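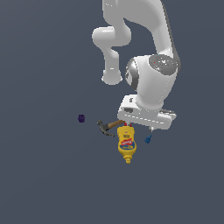
Clurniscombe Respiratory Rehab Team

Bellis Fingertip Pulse Oximeter
Jun 16, 2025 · 3 min read

I've been asked so many times which oximeter we send home with people that I finally sat down and wrote it up. It's the Bellis, made by Ruvton, and I keep one in my own kitchen drawer next to the tape and the dead batteries.

You clip it on a finger, wait for the number to settle, and write it down. The screen gives you oxygen saturation and pulse, nice big digits, and it flips around if you turn your hand (my patients love this more than I expected!). It runs on two AAA batteries and shuts itself off when you take your finger out.

A few things I tell everyone. Warm your hands first. Take off dark nail polish, or use a different finger. Sit still for a few minutes before you check, and please don't stare at it all day long – I did that myself when I was getting over pneumonia, and all it got me was a bad night's sleep. Readings can also come out too high on darker skin, so go by how you feel as well as what the screen says. If you're struggling to breathe, call for help whatever the number is.

We lend these out for 4 weeks at a time, and the loan is free. If you'd rather buy one, the front desk has them for $50 with a case and a lanyard. The lanyard is a bit scratchy, but I'd still use it on walks.

What's in the case:
Bellis oximeter
Two AAA batteries
Lanyard
Paper log sheets
Quick guide (large print if you ask)

Order code is 1274. The memory model, which stores 2000 readings and sends them to the Vuvach app, should be here in September. I've tried it and liked it, though pairing it with my old phone took me most of a lunch break, so I'd stick with the plain one if you only want a number twice a day.

Bring loaners back to the desk in the case, batteries out, and we'll clean them.

Related items
Breathing trainer, adjustable
Peak flow meter with log sheets
Folding walker with seat
Upper arm blood pressure monitor

We use cookies to remember your settings on this site. Accept | Manage choices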